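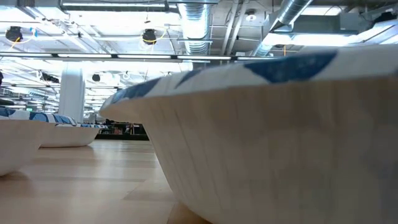
Birsen Çetinkaya wrote that paper is fine for crisps and salad but she wouldn't put soup in one without testing it first. She had seen the original post before it was moved to this board, which is why her comment sits on top. The full post and the replies are below.

Paper bowls for a lunch with hot food, will they hold?
Posted by Alper Bayram, July 22, 2024

I am doing the food for a family lunch at my parents' place and there will be 18 of us. My mother does not want her good bowls used outside and I do not want to wash up for that many, so I bought paper bowls. They are off-white on the outside with a blue and white pattern on the rim, and the sides have those fine pleats pressed into them. They came out of the packet with no label worth reading. It gave the shop's name and nothing on whether they are lined or what heat they take.

The menu is lentil soup to start, then rice with chickpeas, then a cold yoghurt and cucumber dish. There will be strawberries at the end if I can get decent ones.

What I want to know:

Can I put hot soup in a pleated paper bowl, or will it come through at the folds?

My parents' table is light wood and marks easily. Do I need something under each bowl?

Can I fill the yoghurt ones early and leave them in the fridge, or will they go soft?

I have plenty of bowls, so using two per person for the soup is not a problem.

Şükran Akgül
14 people found this helpful

Test one tonight. Put it on a dinner plate, fill it to two thirds with water from the kettle after it has stood for a few minutes, and leave it for 15 minutes. Then lift it off and feel the base and the lower part of the side. If it is dry and still stiff, you can serve soup in it. If it is damp, or the side bends when you pick it up, keep the bowls for the rice and the yoghurt and put the soup in mugs.

The pleats matter less than people think. A pressed bowl is one sheet of paper pushed into a mould, so there is no join at the creases for soup to come through. What goes wrong is that an uncoated sheet soaks through all over. You can usually tell by dripping a little water on the inside. On a coated bowl it sits in a bead, and on an uncoated one it leaves a dark spot.

Doubling up helps with heat on the hands. It does not help much with leaking, it only delays it.

For the table, yes, use something. A hot bowl on varnished wood can leave a white ring even when nothing has leaked. A cotton cloth with a thin blanket or an old towel beneath it is enough. Plastic cloths let the heat straight through.

Yoghurt can be portioned two hours ahead if the bowls pass the test. I would not leave it overnight. It is less work to keep it in one big dish with a lid and spoon it out when the rice plates have gone.

Hüsnü Çınar
2 people found this helpful

Just use mugs. We had 11 people in June and the soup went in mugs and it was fine.

Also do not put them in the microwave if you don't know what the lining is.

Eylül Güneş
6 people found this helpful

I agree with Şükran about the test, but use the soup itself if you have any made. Fat gets into paper in a way water doesn't. I had some that held water perfectly well and then went see-through at the bottom with a buttery pilaf in them. Rice with chickpeas should be all right if you go easy on the oil.

Two other points. Don't fill a wide paper bowl near the top, because people pick them up by the rim with one hand and the side folds in. A ladle and a half is plenty, and they can come back for more. And if you are eating outside, the empty ones blow away, so keep the stack indoors or put something heavy in the top one.

They can't go in with paper recycling once they have had food in them, at least not where I live. Check with your council.

Alper Bayram

Thanks all. I did the test with water and the base stayed dry for the 15 minutes, but the side got too hot to hold with one bowl. With two it was comfortable. I will try again with soup on Thursday. I have found a cotton cloth long enough for the table and there is a towel going under it.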